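Bench automation at Esville: what changes for the packing and inspection crew

The first robot arm at the Esville building goes onto the regular schedule on Monday. It takes over part of the hand presentation work at the inspection benches, where molded white plastic parts are picked up one at a time, turned, and set down for checking. The cell was planned by Nadiia Zakharchenko with the bench crew on both shifts. 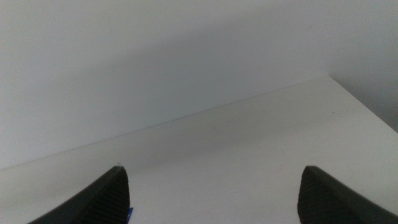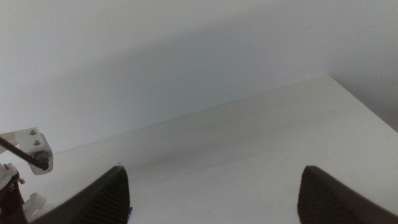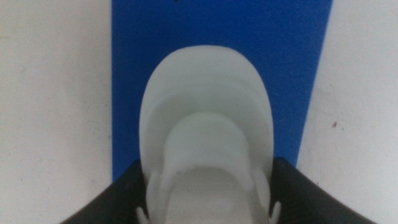 Gripper at the bench. First and second: fingers open over the white tabletop. Third: a white plastic part held over the blue strip.

The arm uses a two-finger parallel gripper and a small camera at the wrist. The camera gives the operator a view of the fingers and whatever lies between them. Jaw force is set per part number and stored in the recipe. Operators can select a recipe but cannot edit one. Changes to force or approach height go through Bohdan Dmytriv in process engineering, who will normally answer the same day.

Staffing on the line stays at eight per shift. Two bench positions become one cell operator and one floating inspector. The operator loads trays, selects the recipe, clears faults and signs the hourly check sheet. The floater covers visual rejects and relieves the other benches. Pay grade for the operator position goes up one step once training is signed off. Anyone who prefers to stay on manual inspection may do so through the end of August, after which rotation applies to everyone.

Cycle time is set at 18 seconds per part. A trained inspector working by hand is faster than that on a short run, and the targets for the manual benches have not been changed. The main reason for the cell is the wrist and thumb strain logged on long runs. Liudmyla Tkachenko will review the strain log after 30 shifts and post the results by the time clock.

Training is in groups of four and takes one half shift. It covers recipe selection, fault codes, safe entry and the manual release of a held part. Halyna Lytvynenko has the sign-up sheet for days, Alcides Arango for nights. So far 29 people have signed up.

Three points from the trial runs:

Keep cups, gloves and labels off the tabletop while the cell is in automatic.

Wipe the finger pads at the start of each shift with a dry cloth. Do not use solvent.

If a part slips twice in a row, stop the cell and call process engineering. Do not raise the part on a shim.

Questions about rotation or grade should go to your shift lead before Monday.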